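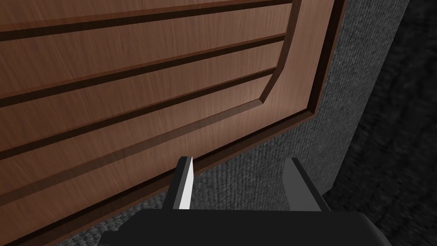 Call for participants: help us build a two-armed robot that opens doors

The Plulley group is looking for people to join a shared workshop build. We are making a two-armed robot for the home, and the first job we want it to do is open a pair of cupboard doors, using both hands. It sounds like a small thing. It has kept us busy every evening since February and we are still enjoying it enormously!

At the moment nearly all the work happens in simulation. We have a room with a wooden floor, dark walls and a wardrobe with double doors, and the robot practises there before we commit to cutting metal. The real arms are on the bench at the Dudek workshop, half wired, and the real wardrobe is waiting in the corner (second-hand, heavy, one hinge needs seeing to).

What we need now is more heads and more hands. There are 3 places open, and they are quite different from each other.

The first is for someone who likes motion and control. You would be working on the approach to the handles: where each gripper should wait, how the two arms keep out of each other's way, and what the robot ought to do when one door sticks and the other doesn't. Some Python is needed. If you have only ever driven one arm, or a home-made plotter, do still write to us.

The second is for a scene builder. Our doors, handles and furniture are all modelled by hand and we want many more of them – plain fronts, panelled fronts, doors that are slightly out of true. If you have made things for games or for interior drawings you will pick this up quickly.
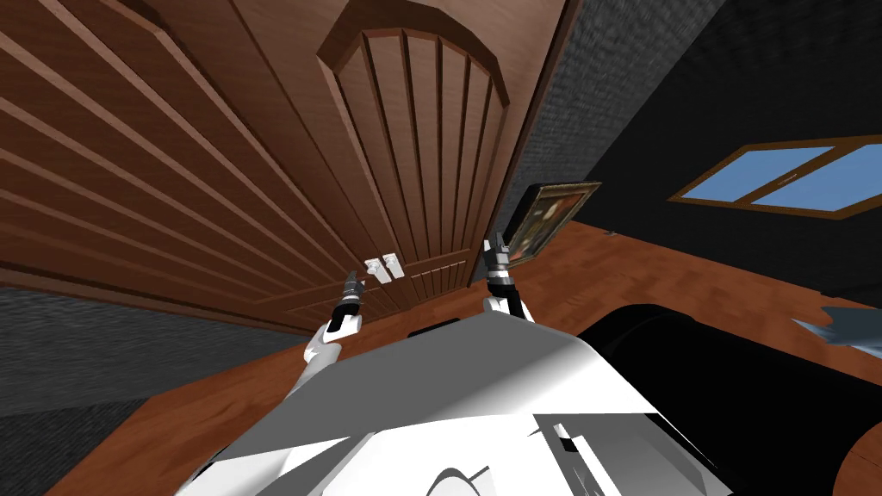
Handles are the sore point, by the way. Small pale ones that sit side by side leave very little room for two grippers, and we go back and forth on whether to come in from the sides or one arm at a time. Whoever takes the scene work will have a big say in this, as we would like a whole family of handle shapes to test against.

The third place is for a maker. Fingertips, mounts, cable guides, a stand that doesn't wobble. We have a printer, a small mill and a good pillar drill. You should be happy to make a part, watch it fail and make it again the same night.

What it involves: 2 evenings a week for 11 weeks, mostly in the workshop, though the simulation work can be done from home if you have a decent graphics card. It is unpaid. Materials, tea and bus fares are covered, and everything we make is shared under an open licence, with your name on the parts you did.

You don't need a degree or a job in engineering. You do need to be 18 or over, able to write down what you tried, and patient with other people's wiring. Beginners are welcome in the maker place especially.

To apply, send a few lines to Remigiusz Wieczorek through the workshop noticeboard, quoting reference 656. Tell us which place you fancy and something you have built, finished or not. Photos are lovely but a sketch is fine. We read everything, and we will invite people to come along for an evening and have a go at the simulator before anyone decides.

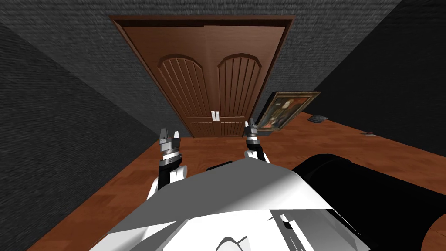 Jenen, Thursday, June 1, 2023

Places are still open in all three roles. The Dudek workshop is on the ground floor with step-free access from the yard, and the Ovska bus stops outside. If the evenings are difficult for you, say so in your message and we will try to shift one of them.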